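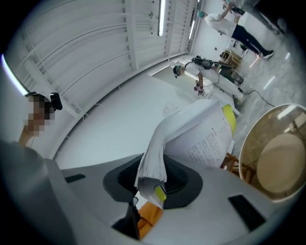
Vernon Cloutier thinks I've been unfair to page tabs. He wrote in after the last review to say that his whole filing life depends on them, that a stack of paper without a bit of color sticking out is just a stack, and that I should try the Relen ones before complaining again. So I bought the Relen ones.

Relen Page Tabs, yellow
Category: Desk & Paper > Tabs and Flags
Reading time: 3 minutes

The pack says "stays put, peels clean." I've read that on every pack of tabs I ever bought, and most of them did one or the other. These come in one width and one yellow. The maker says they suit ordinary printer paper, thin manuals and bound notebooks. It says nothing about glossy stock, and I'd take the silence as an answer.

I put them on a thick set of loose printouts, 357 sheets, some along the top edge and some along the bottom. On the top edge they're fine. You can find your place at a glance, and the yellow shows up well against white. The bottom edge is a different story – every time you square the stack on the table, you're knocking the tabs flat, and by the second week in July mine had creases I couldn't smooth out.

Then there's the fanning. Bend a thick stack to flip through it and the sheets slide over each other, so a tab that stuck out nicely ends up tucked behind its neighbor. Relen can't be blamed for how paper behaves, but the leaflet does promise "instant access," and I'd like to know whose.

Peeling: clean on blank margins. On printed text, two of mine lifted a little toner. Keep them off the words.

A pack has 68 tabs. The store at Mollville also carries the Albers version, which is narrower and a bit stiffer, and I can't say I noticed any difference in grip. If you already own a box of those, use them up first.

Would I buy Relen again? For the top edge, probably. For a binder that gets opened daily, I'd still get proper dividers.

Tagged: paper, tabs, filing, things that claim to peel clean

3 comments

Feven Gudeta
Same trouble with the bottom edge. I fold mine over the corner now and they last longer.

Arne Kuhlmann
Did you try them on recycled paper? Mine fell off in a day.

Volker Baumgart
Dividers take up too much room. I'll stay with tabs, creases and all.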